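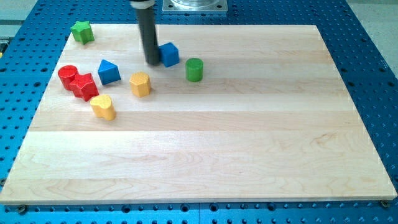 The cell's tube tool beside a blue cube, with children's shape blocks spread over the screwed-down board.

The sales sheet for the Thygesen cell says setup takes 40 minutes. At Somside, where one went in last September, the first morning was gone before the arm touched a block.

Most of that went to the board. It is wood, it moves with the weather, and the arm has no way to feel that. Every time the board comes off the blue table, the crew teaches the corner points again by hand, 22 of them if they follow the manual. They usually stop at five and hope.

Then there is the tool, a plain gray tube. A slight lean at the collar puts the tip in the wrong place, and the software reports a good run anyway. Forholm, which sells the service plan, charges $750 a visit to check it. The crew at Vesgate uses a machinist's square.

Makers call this kind of cell self-calibrating. Maybe the next version will be. The one at Somside still has a hex key taped to its controller, and the tape has been replaced twice.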